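Kistlow Coffee – counter and prep help wanted, Mirkville

We need two people for the morning counter at our Mirkville shop and one for prep in back. Start in September, sooner if you can. Part time to begin with, more hours once the Kimaro Street location opens up.

Mornings are 5:30 to 11. Yes it's early. Door opens at 6 and there is a line most days, commuters mainly, then the hospital shift change, then it goes quiet til ten. 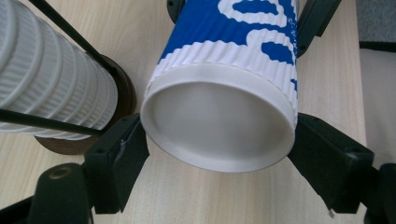

Page last changed: September, 8:15 am

What you'd be doing
Register, drip and espresso, pastry case, wiping down, restocking. Opening person also does the milk order and signs for the bread. Prep is mostly sandwiches – 70 on a regular morning, more when Bemness College is in session. You will wash dishes. Everybody washes dishes, incl. the owner.

What we're looking for
Some counter experience is nice, not required. We'll train you on the machine, it takes a couple weeks to get decent at it. Need to be able to lift 38 pounds (flour). Need to be on time, the opener has the only other key. Food handler card within your first month, we pay for it.

Spanish or Swahili a plus, lots of regulars would be happy.
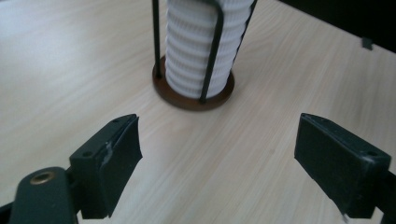 Pay is hourly plus tips, split by hours worked and paid out every two weeks. Free drinks on shift, half off food. No nights, ever. We close at 3 and the closing person is usualy gone by 3:45.

Shift swaps are fine, just write it on the calendar and tell whoever is opening.

How to apply
Stop in after 11 and ask for Mutua Magesa, or leave a resume at the register with a phone number we can actualy read. Tell us which mornings you can work. Two references, one can be a teacher or coach. Must be 18 for the opening shift, 16 is ok for prep on weekends.

Please dont call before 11, no one can pick up.

Kistlow Coffee, 536 Kimaro Street side entrance while the front is being redone – parking in the lot behind.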